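# « Je dors mieux depuis que je lave moins » : une conversation avec Chinyere Chukwu

*Propos recueillis à Vinville, au mois de mai.*

Chinyere Chukwu me reçoit à sept heures et demie du matin, parce que c'est l'heure où sa boutique est encore calme. La boutique s'appelle Oyewole, du nom de sa grand-mère, et elle se trouve dans une petite rue derrière la gare de Vinville. On y vend des draps, des taies, des couvertures, et on y répare surtout beaucoup de linge ancien. Je suis venu pour parler des draps de lit, un sujet que je croyais petit. Je suis resté presque toute la matinée.

Elle a soixante-sept ans et elle travaille le linge depuis l'âge de vingt ans. Avant d'ouvrir ici, elle a été employée dans une blanchisserie de Kastport, une ville que je connais seulement par le train. « C'était une école très dure, dit-elle. On pliait debout, on ne parlait pas beaucoup. Mais j'ai appris à reconnaître un tissu avec les doigts, les yeux fermés. Cela, on ne l'apprend pas dans un livre. »

Je lui demande ce qu'elle sentait avec les doigts. Elle prend une taie sur le comptoir et me la donne. « Touchez. Le coton usé devient doux, tout le monde le sait. Mais il y a une douceur qui est bonne, et une autre qui annonce le trou. Quand le tissu glisse trop facilement, il est déjà fatigué. » Je touche la taie, je ne sens pas de différence, et je le lui dis. Elle rit. Il faut, selon elle, quelques années.

## Les draps retournés

La spécialité de la maison est une vieille technique : le drap retourné, côtés au milieu. Un drap s'use d'abord au centre, là où le corps pèse. On le coupe dans la longueur, on met les deux bords extérieurs ensemble et on les coud. Ce qui était au bord se trouve alors au milieu, et le drap peut servir encore longtemps.

« Ma grand-mère faisait cela pour tous les draps de la maison, raconte-t-elle. Il y avait une couture au milieu du lit et nous, les enfants, nous disions que c'était la frontière. Mon frère ne devait pas la passer. Il la passait toujours. »

Les clients acceptent-ils cette couture ? Les plus âgés la demandent eux-mêmes, m'explique-t-elle. Les jeunes hésitent. Ils ont peur de la sentir la nuit. Elle utilise donc une couture plate, rabattue, qu'elle repasse deux fois avec un fer bien lourd. Un seul client est revenu se plaindre, un certain monsieur De Smet, et il est devenu ensuite un ami. « Siebe sent tout. Il sent aussi l'étiquette de sa chemise. Pour lui, j'ai mis la couture un peu à gauche, et il dort à droite. »

Pour un grand drap, elle demande soixante euros, bords compris. Je trouve la somme assez haute et elle ne se vexe pas. « On peut acheter un drap neuf pour moins que cela, c'est vrai. Mais les gens m'apportent du lin de famille, ou du métis bien épais. Si le drap est mince et de mauvaise qualité, je leur dis de faire des chiffons. Je ne veux pas prendre de l'argent pour un travail qui ne tiendra pas. »

## Un carnet pour tout

Sur une étagère, elle garde un carnet à couverture de toile où chaque réparation reçoit un numéro. La dernière ligne porte le numéro 1 988. Elle note le nom du client, la matière, le défaut, et quelquefois un mot sur la conversation. Je lis par-dessus son épaule : « Mme Afolabi mère, lin, brûlure de fer, a pleuré un peu. »

Le fils de cette dame, Musa Afolabi, vient deux matinées par semaine apprendre le métier. Il arrive pendant notre entretien, avec du pain. Il est informaticien de formation et il parle de la couture avec beaucoup de sérieux. « Au début je cassais l'aiguille à chaque épaisseur, me dit-il. Je tirais le tissu au lieu de le laisser avancer. Chinyere m'a fait coudre sans fil pendant une semaine, seulement pour suivre la ligne. » Il trouve toujours les coins très difficiles, en particulier ceux des draps-housses, dont il n'aime pas l'élastique.

Madame Chukwu non plus n'aime pas l'élastique. C'est même, je crois, la seule chose dont elle parle avec colère. Il meurt avant le tissu, il donne au linge une forme impossible à plier, et il a fait oublier le coin d'hôpital, qu'elle enseigne à qui le veut. Elle me le montre sur la table, avec une nappe : on soulève le côté, on rentre ce qui pend, on laisse retomber, on rentre encore. Cela prend moins de temps que de chercher quel coin va avec quel coin.

## Laver, mais pas trop

Nous arrivons à la question qui donne son titre à cet article. Pendant des années, madame Chukwu a lavé ses draps à soixante degrés, comme à la blanchisserie. Elle les lave maintenant à quarante la plupart du temps, et elle garde la haute température pour les périodes de maladie. Elle met peu de lessive et jamais d'adoucissant, qui laisse selon elle « un gras sur la fibre ». Elle sèche dehors si le temps le permet.

« Le matin, il faut ouvrir le lit, insiste-t-elle. On jette la couverture au pied, on ouvre la fenêtre, on va boire son café. Un lit fait tout de suite garde l'humidité de la nuit. Ma mère disait qu'un lit trop vite fait est un lit menteur. »

Le blanc reste pour elle la meilleure couleur pour un drap, parce qu'on y voit les taches et les fils faibles. Elle admet la couleur par-dessus, dans les couvertures et les petites pièces de tissu. Le rouge lui plaît, à condition de bien le connaître avant de le mettre en machine avec le reste.
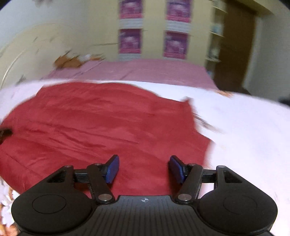 Comment savoir si un tissu rouge va déteindre sur des draps blancs ?

On mouille un coin caché avec de l'eau tiède et un peu de lessive, puis on le presse pendant une minute dans un mouchoir blanc. Si le mouchoir prend de la couleur, même très pâle, le tissu se lave seul. Madame Chukwu refait l'essai après quelques lavages, car certains rouges se calment et d'autres jamais.

Elle a connu l'accident, naturellement. À Kastport, une serviette oubliée a teint en rose toute une machine de draps d'hôtel. Le chef d'atelier, Ifeanyi Ajayi, n'a pas crié. Il a demandé à chacun de relaver avec lui, tout de suite, avant le séchage. « Il répétait : tant que c'est mouillé, rien n'est perdu. Nous avons fini très tard, et presque tout est redevenu blanc. Deux draps sont restés roses. Je les ai encore. »

Je demande si je peux les voir. Ils sont chez elle, dans l'armoire, et l'un des deux a été retourné, côtés au milieu, il y a longtemps. Une cliente entre à ce moment avec un grand sac, et madame Chukwu se lève pour ouvrir le carnet. Musa me coupe un morceau de pain pour la route.

*La boutique Oyewole est ouverte le matin seulement. Pour l'atelier de couture plate, il faut s'inscrire sur place et apporter son propre drap.*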